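Lollel opens orders for two-arm folding kit

Posted 2021-01-09

Lollel has opened orders for the Hirden, a bench-mounted kit with two robot arms on a common rail, sold to laundries and textile sorters that want to automate the handling of mixed garments. Hollenstein, which already distributes the company's single-arm units, will take orders and handle installation. 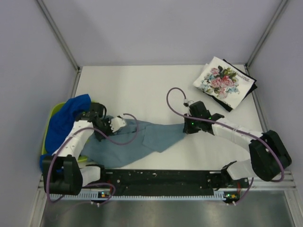
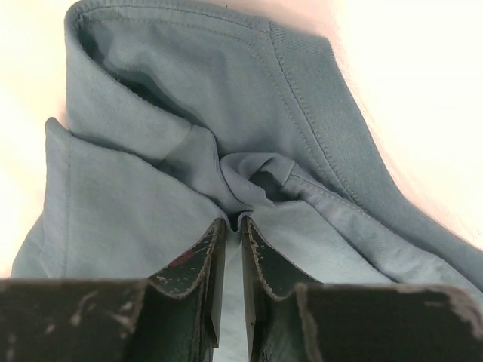
The kit ships with both arms, the rail, two-finger grippers, wrist cameras and a controller. Walls and floor panels are listed as an option. Assembled weight is 193 kg without the enclosure, and the crate needs a doorway of standard width. Power is single phase.

Lollel is not quoting a cycle time. Njål Sandberg, product lead for the Hirden, said that times vary too much with the garment for one number to be useful, and that buyers will get a report on their own items before they commit. A customer sends in a mixed batch, Lollel runs it at its Trindby shop, and the results come back item by item, failures included.

The software was revised in November after a trial in which 3222 garments went through one bench. Thick knits were the weak spot. The older release tended to grip several layers at once and had no routine for letting go and trying again. The current one does -- it releases, shifts the grip point and makes up to two more attempts before setting the item aside for a person.

Finger plates are treated as wear parts. A replacement set costs 320 euros and is fitted with four screws; recalibration afterward is done from the controller menu. Cable sets are sold separately at 298 euros per arm. Both are stocked by Hollenstein.

The base price is given on request. Software updates are covered for the first year, after which they move to a yearly fee that Lollel has not yet set. Shirts, sweatshirts and towels are supported at launch. Fitted sheets and anything with a zipper longer than the gripper opening are not. First deliveries go to existing Hollenstein customers.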